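November

Woke at ten to six because the boiler was knocking again. Bled the radiator on the landing, which helped for an hour. Porridge, two cups of tea, and then I sat down with the choir music before it was properly light.

We are 28 now that the two Henríquez sisters have joined, and both of them are altos. We did not need altos. I have moved myself down to tenor for the winter programme and I am finding it harder than I expected. Thirty years of reading the second line down has made my eye go there whether I want it to or not. This morning I went through the carol with a pencil and underlined my own part in every bar, all eleven pages. It looks like a child's copy but I sang it through twice without straying.

Renato Iturra rang at nine about the hall. The rent is going up in the new year and he wants us to decide before Christmas whether we stay or go to the Methodist chapel. The chapel is cheaper and has a better piano. It is also freezing, and the bus stops running past it at half past eight, so Jean and Pauline would have to be driven home every week. I said I would stay where we are. He said that was what most people had told him. He has 1,000 pounds in the account and the concert in spring usually brings in a bit more, so we can stand it for a year at least.

Walked into town after that. Wind behind me going, in my face coming back. Posted the parcel to Curka, took back the library books, bought onions, lamp oil and a birthday card. The bakery had run out of brown so I got a white tin loaf, and it was still too soft to slice when I got home. I had it torn, with cheese. The shop that used to be Filetti's has paper over the windows. A man up a ladder told me it is going to be a nail bar.

Spent the early afternoon on the breathing exercises our new conductor gave us. In for four, hold for four, out on a hiss for as long as you can manage. I got to 28 seconds at the second go and then had to sit on the stairs. She says the trick is to keep the ribs wide and let the stomach do the work. I can do it lying on the floor and I can do it standing at the sink, but as soon as I have a sheet of music in my hand my shoulders go up round my ears. I tried it holding the gas bill and they went up for that as well.

The Latin piece is coming along. I have written the sounds out underneath in my own spelling, as I did at school. The long run on page 4 is the only place I am really worried about. There is nowhere to breathe for six bars and the tenors are on their own for two of them, and there are only four of us, one of whom has a cough. I asked Renato if we could stagger it and he said to agree it among ourselves. I will take my breath after the second "gloria" and hope the others don't.

Went through the old programmes looking for the translation we used last time. The box has got very full. I found the one from the year of the snow, when 104 people came and we had to borrow chairs from the school, and another with Dad's writing down the margin, mostly complaints about the sopranos. I kept both out. No sign of the translation, so I shall have to ask Margaret, who throws nothing away.
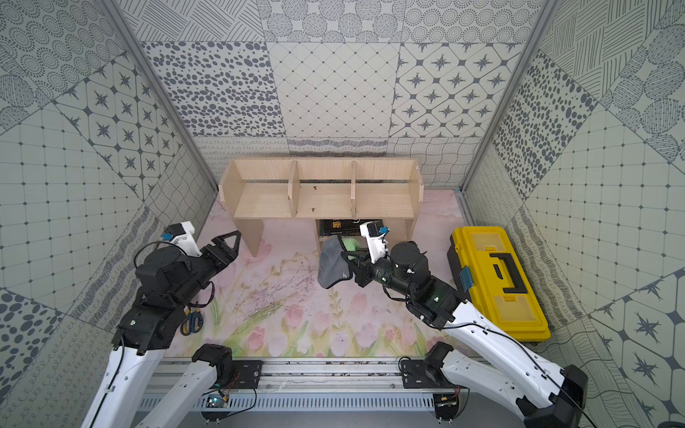 Margaret was out when I rang, so I left a message and got on with supper. Onion soup, using up the end of the white wine. It wanted longer than I gave it. Listened to the recording of the Latin piece while I washed up. On the record they take it a good deal faster than we do, and I lost my place at the top of page 3 and never found it again.

She rang back at twenty past eight. She does have the translation, and also my blue folder, missing since the summer. She will bring both to rehearsal. We talked about the hall. She is for the chapel, on account of the piano, and says she will bring a blanket.

Radiator knocking again as I write this. Must ring Gruris in the morning about the boiler, and ask about the thermostat while he is here. Card for Pauline still to be written. Bed at ten.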